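Search this site
Enter keywords
Go

Cavalcanti Slow Feeder, large: three months with two dogs who eat too fast

I should say up front that I don't like buying things for dogs that promise to fix behavior. Most of what goes wrong at the food bowl goes wrong because of the person holding the scoop, and I include myself. So when Dehua Shen from our Tuesday obedience group told me the Cavalcanti had slowed her young male down to a civilized pace, I said what I always say and went home.

Then my older girl, Tukutside Juno to the kennel club and Junie to everybody else, brought up her whole dinner on the hall rug twice in one week. The vet found nothing wrong with her apart from greed. I ordered two feeders that night.

It is a heavy plastic bowl with raised ridges inside, laid out like a lopsided pinwheel. The dog has to work the kibble out from between the ridges with its tongue. There is a rubber ring on the bottom. The box says it makes mealtime "up to ten times longer," and I would like to meet the dog they tested that on.

Junie's old bowl was empty before I had the lid back on the food bin. With the Cavalcanti she took 5 minutes the first night, with a lot of huffing. I was impressed. By the second week she had learned that if she hooked her lower teeth behind the center ridge and pulled, the bowl would ride up on its edge and half the food would slide out on the floor. She then ate off the floor at her usual speed. So much for the rubber ring, which grips well on tile and hardly at all on our sealed concrete in the kennel room.

My younger dog, Zekier, is a different case. He has a longer, narrower muzzle and less imagination. He still uses the bowl the way it was meant to be used, and he is slower than he was. Is he healthier for it? I couldn't tell you. He was never sick in the first place. His weight is the same and his coat is the same, and he burps less in the car.

The maker's leaflet leans hard on bloat. Anyone who has owned a big, deep-chested dog is scared of bloat, and selling to scared people is easy. I asked Nusrat Yousafzai, who has bred longer than I have and lost a bitch to it one January, whether she'd put her dogs on a slow feeder. She said she feeds smaller meals, keeps them quiet afterward, and wouldn't count on a bowl to save anything. That is close to my own view. If you're worried, talk to your vet before you talk to a bowl company.

Cleaning is my biggest complaint. Dry kibble is no trouble. Anything wet packs into the narrow end of each channel, and a sponge won't reach it. I used a bottle brush. The leaflet says top rack of the dishwasher, but the large size doesn't fit the top rack of my dishwasher or of Uzma Hashmi's, and hers is new. After a month there was a gray film in the grooves that took a soak in hot water to shift. 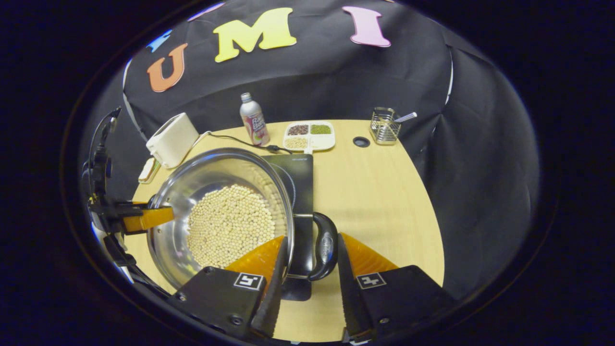 I feed partly home-cooked, rice and chicken with the kibble, and the Cavalcanti is a poor match for it. The rice turns to paste in the channels and Junie gives up on the last of it, leaving me to dig it out. Cooking for two large dogs is enough washing up already. A wide, deep stainless steel pot with a good thick rim wipes out in no time, and I don't see why the thing they eat from should be harder to clean than the thing I cook in. A steel slow feeder with shallow, rounded ridges would get my money. Clurka makes one, but only in a size that would suit a terrier.

There is also the matter of noise. Zekier pushes his bowl the length of the room while he eats, and it sounds like someone moving a dresser.

Yasir Virk, who handles for a friend of mine, gets much the same result by scattering dinner across a clean patch of lawn. It costs nothing. It doesn't work in the rain, and it doesn't work with two dogs who disagree about where the middle of the lawn is, but on a dry evening I've started doing it with Junie alone and she seems to enjoy it more than the bowl.

Would I buy it again? One, maybe, for Zekier. Not two. If your dog eats dry food, has a smooth temper and isn't clever with its teeth, it will probably slow things down. If your dog is like Junie, save your money, or at least keep the receipt. Hers is out in the yard now with water in it.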